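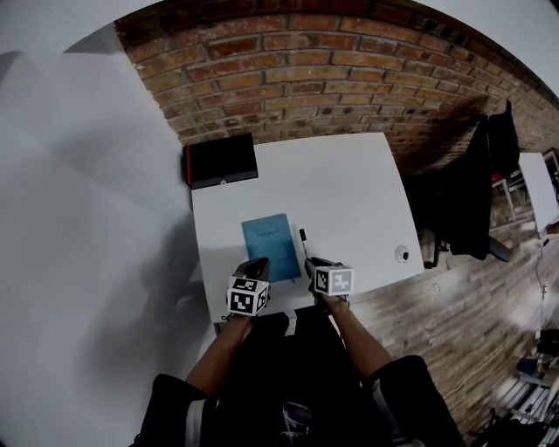 **¿Qué es la convocatoria de préstamo de obra gráfica de Holtura?** Es el procedimiento por el que el gabinete de estampas de Holtura cede grabados y dibujos a salas de exposición, museos locales y centros de enseñanza artística. El fondo consultable suma 3395 piezas, en su mayor parte aguafuertes, litografías y linograbados. Antes de presentar la solicitud conviene visitar la sala de consulta y anotar las signaturas; basta un cuaderno corriente, como el azul claro de la mesa blanca, siempre que permanezca apartado de las obras.

## Solicitudes

**¿Quién puede pedir un préstamo?**
Cualquier entidad con sala propia y un responsable técnico identificado. No se atienden peticiones de particulares. Los artistas representados en el fondo pueden solicitar obra suya a través de la sala que los exponga.

**¿Con qué antelación?**
La solicitud se presenta siete meses antes de la inauguración. Las recibidas fuera de plazo pasan a la revisión siguiente. En junio no se tramitan expedientes.

**¿Qué documentación se exige?**

- Formulario de préstamo firmado.
- Informe de instalaciones, con plano de sala y registro climático.
- Lista de obras con signatura completa (serie, carpeta y número).
- Texto curatorial, de una página como máximo.

**¿Puedo pedir una carpeta completa?**
Sí, salvo la carpeta Grerkis. Sus 103 estampas comparten un papel muy sensible a la luz y se prestan en grupos reducidos – la selección la fija el departamento de conservación.

## Condiciones de exposición

**¿Qué iluminación se admite?**
Un máximo de 50 lux sobre la superficie de la obra, sin luz natural directa. La medición se hace con la sala montada y se adjunta al acta de recepción.
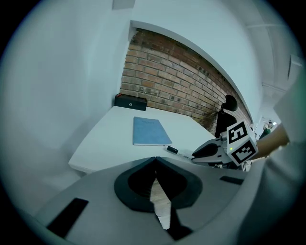 Si la sala no alcanza ese nivel con reguladores, se aceptan filtros neutros en los proyectores. No se aceptan películas adheridas al vidrio del marco.

**¿Quién enmarca las obras?**
El taller de Holtura, con paspartú de conservación y metacrilato con filtro ultravioleta. La entidad receptora no abre los marcos en ningún caso. Ante un desprendimiento o una bisagra suelta, la pieza se coloca en horizontal y se avisa al taller.

**¿Cómo se cita la procedencia en las cartelas?**
Autor, título, técnica, año y la fórmula «Gabinete de estampas, Holtura». En las obras del legado Gill se añade «Legado Gill» en línea aparte.

## Transporte y seguro

**¿Quién contrata el transporte?**
La entidad solicitante, con una empresa especializada en obra de arte. Las cajas salen del almacén de Risidlow los martes por la mañana. No hay recogidas en otro día.

**¿Hay un coste fijo?**
La tasa de preparación es de 2484 euros por exposición, con independencia del número de piezas. Seguro, embalaje y correo se facturan aparte.

**¿Puede prorrogarse el préstamo?**
Una sola vez y por escrito. La prórroga no se concede a obras que hayan agotado su cupo anual de exposición a la luz – el dato figura en la ficha de cada pieza.

## Reproducción de imágenes

**¿Se pueden fotografiar las obras en sala?**
Sí, sin flash ni trípode. Para catálogo o prensa se utilizan los archivos que entrega el gabinete. Las peticiones de alta resolución se dirigen a Gerd Engelhardt, registro de préstamos, indicando signatura, tirada prevista y tamaño de impresión.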